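About Warnine

Leadership training and manager coaching for people who never planned on managing anybody.
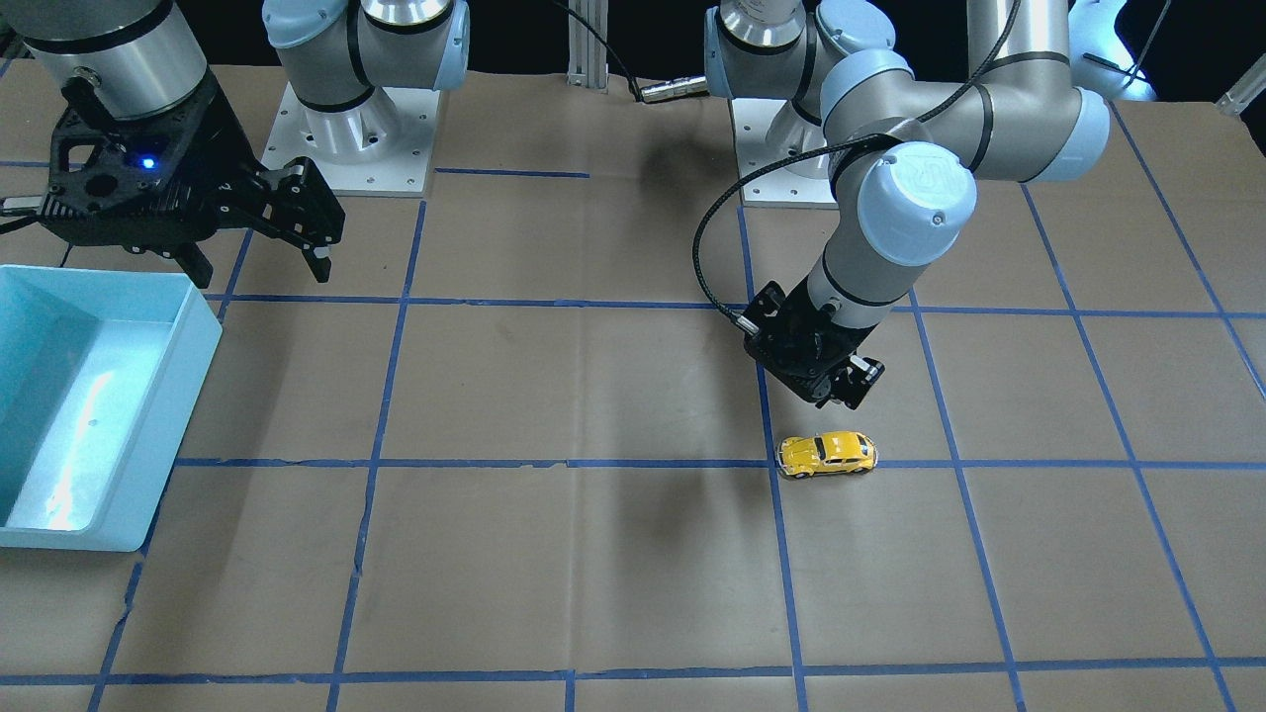 Who we are

Small firm. Six of us, plus a bench of part-time coaches we've worked with long enough to argue with. We train supervisors, team leads, department heads, the occasional owner who has run the place since it was a garage and wants to stop answering every question personally.

Most of our clients have between 60 and a few hundred people on the payroll. Plants, clinics, a couple of freight outfits, a school district, software shops. What they have in common is a layer of managers who got promoted for being good at something else. Good welder, good nurse, good programmer. Then one morning it's eleven direct reports and a budget code.

That layer is our whole business. We don't do executive retreats. We get asked. The answer is still no, but we'll give you the name of someone decent.

How it started

Wolfram Wegener and Jintana Phetsri worked down the hall from each other at Rojanasak, a packaging company, he in operations and she in HR. Every year the company bought a leadership course. Two days, a binder, a certificate. Every year the binders went on the same shelf. Jintana started going around a month afterwards and asking people what they had tried from it. Mostly polite silence. One shift lead told her he'd enjoyed the lunch.

So she wrote her own version. Ninety minutes every other week, in the break room, one topic at a time, and you had to come back and tell the group how it went. Wolfram's people were the guinea pigs and he complained about the schedule for the first two months and then asked for a second group.

They left in February of the following year with one client and a borrowed conference table. The table we still have. It wobbles.

The name is from a street Jintana grew up near, spelled wrong on our first registration form. By the time we noticed, the business cards had been printed. We kept it.

What we do

The Long Course. Our main thing. Eleven sessions over six months, groups of twelve at the most, at your site. Each session is one skill: giving an assignment so it stays given, running a one-on-one, saying no to your own boss, handling the person everybody else works around, and so on. Between sessions there's a task. Small, real, done with your real team. You report back. If you didn't do it you say so and we talk about why, and that is often the better conversation.

First 60 Days. For brand new managers. One coach, one manager, a call a week. Starts before the promotion is announced if you can swing it, becuase the announcement itself is the first thing people get wrong.

Team Repair. A group that has stopped talking, or only talks in meetings, or only talks outside of them. We interview everyone first, one at a time, confidential. Then we tell the manager what we heard in general terms and tell you whether we think we can help. Sometimes it's a staffing problem or a pay problem and training won't touch it. We'll say that and send a bill for the interviews only.

Wema. Our planning notebook for managers. Paper. One page a week, who you talked to, what you promised, what you let slide. It comes with the Long Course, or you can buy it by the box. People ask for an app version about once a month. Still paper.

What we think about motivation

Short version, as there's a long one and Wolfram will give it to you if you stand still.

Most people start a job wanting to do it well. Something in the first year either feeds that or wears it down, and a lot of it is the direct manager. Did anyone explain what the work is for. Do I get any say in how it's done. Does anyone notice when it's right, and do they tell me when it's wrong, or do I find out at review time.

Bonuses and prizes have their place. Pay people properly, obviously. But we've sat in plenty of rooms where a gift card program was being brought in to fix something a fifteen-minute conversation would have fixed, and the conversation was the part everyone was avoiding. So we practice the conversation. Out loud, with a partner, badly at first.

We don't use personality tests. Clients sometimes have one they like, four colors or sixteen letters or whatever, and that's fine, bring it, we'll work around it. We just don't sell one.

The people

Jintana Phetsri, co-founder. Designs the courses, teaches about half the groups. Fifteen years in HR before this -- hiring, grievances, the lot. Will rewrite a handout the night before and email it to everyone at midnight. Teaches the session on difficult feedback and has done so since day one.

Wolfram Wegener, co-founder. Operations background. Runs anything in a plant or a warehouse, early shifts included. He handles our contracts too, so if you've had a proposal from us that was two pages long with no pictures, that was him.

Ruan Nel, lead coach. Former high school principal. Looks after the bench: who's matched with whom, who needs swapping out. If a match isn't working tell Ruan, you don't need to give a reason. He also coaches a handful of managers himself, mainly in schools and clinics.

Tassanee Yensuk, client manager. Your first call is with her and probably most of the ones after it. Schedules, rooms, invoices, the parking question. She came to us from a client company where she'd been through the Long Course, and she has Opinions about session seven. We've since changed session seven.

Sebastián Lucero, trainer. Bilingual, teaches the course in English or Spanish. Ran restaurant kitchens for a long time, which he'll tell you is the same job with knives. Built our shift-lead version, shorter sessions, can be done standing up.

Our sixth is the office manager, who'd prefer to stay off the website. Answers the phone. Be nice.

How we work with you

First call is free, half an hour. Tassanee asks what's going on and who wanted this, you or somebody above you. Makes a difference.

Then a visit. One of us comes out for a day, walks around, talks to managers and to some of the people who work for them. No slides.

Then two pages: what we'd do, what it costs, what we'd need from you. The last part matters more than people expect. We need the managers' own bosses to show up for sessions one and eleven. We need the time protected, meaning not canceled when things get busy, things are always busy. And we need you to let people be honest in the room without it getting back upstairs. If you can't promise that we'd rather know now.

After the course we check in again three months later. Same questions to the managers, same questions to their teams. You get the summary, good or bad. We had a bad one a couple of years ago, at a distribution company going through a merger, and we went back and ran four sessions over at no charge. Two of them helped.

So far 304 managers have finished the Long Course. Some didn't finish. A few of those worked out they didn't want to manage and went back to the work they liked, with their employer's blessing, and we count that as a decent result even if it doesn't go in the number.

Where we are

Second floor of the Hesik Building, above the print shop. Use the side door, the front one sticks. There's one training room here that seats fourteen, and we run open groups in it twice a year for companies too small to fill a group of there own. Coffee is fine. Elevator is slow but works.

Mostly though we come to you. Our trainers drive, so if you're within three hours there's no travel charge. Farther than that, we bill mileage and a plain hotel.

Working here

We hire rarely. When we do it's posted on this site and nowhere else. What we look for is people who have managed a team themselves, ideally one that gave them trouble, and who can talk about it without making themselves the hero. A coaching certificate is nice to have.

Bench coaches: we're usually open to a conversation. Write to Ruan. Tell him about a time you got it wrong. Please don't send a headshot.

Next open group

Sign-up closes 22nd June. Up to twelve places, max three from any one company. Sessions run mornings, every other week, with a gap for the holidays. Sebastián and Jintana teaching. Wema notebooks included, bring your own pen, ours walk off.

Get in touch

Call the office or use the form on the Contact page. Tassanee reads everything that comes in and answers within two working days, usually faster. If it's urgent -- someone just quit, someone is about to -- put that in the first line and she'll call you back.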